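Why Do Caps Have Bumpy Edges?

Go and find a bottle or a jar with a screw cap. Ask first if it belongs to somebody grumpy. Now run your fingernail around the side of the cap. Feel that? Zip, zip, zip. Those little ridges are called ribs, and they have an important job, which is to stop you from yelling at the ketchup.

When you open a cap, your fingers squeeze it and then turn it. The squeezing matters because it makes friction — the rubbing force that keeps one thing from sliding over another. If there isn't enough friction, your fingers go around and the cap stays exactly where it was, looking smug.

Ribs help by giving your skin something to catch on. Your fingertips are soft, so they sink a tiny bit into the gaps between the ribs. When you twist, the ribs push back against your skin, and around goes the cap.

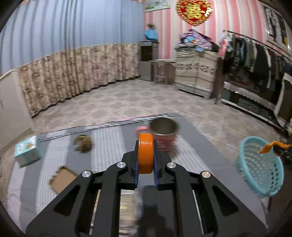

Photo: Amra Vidmar

The orange cap has very fine ribs running around its rim. Other caps have fat ones you could count from across the room, if you had nothing better to do. Look through your kitchen cupboard and you'll find both kinds, plus at least one lid that doesn't fit anything your family owns.

Soap and cooking oil make twisting harder. They form a slippery layer between you and the cap, and your fingers skate over the top. Grown-ups often respond by making a face and squeezing harder. Drying your hands works better, and so does a dry dish towel.

Try it yourself

Take an empty plastic bottle with its cap screwed on. Open it with dry hands, then close it again. Next, put a drop of dish soap on your fingers and have another go. Which was easier? Now wrap a rubber band around the cap and try once more with your soapy fingers.

Wash your hands when you're done. The doorknob is next, and it doesn't have any ribs.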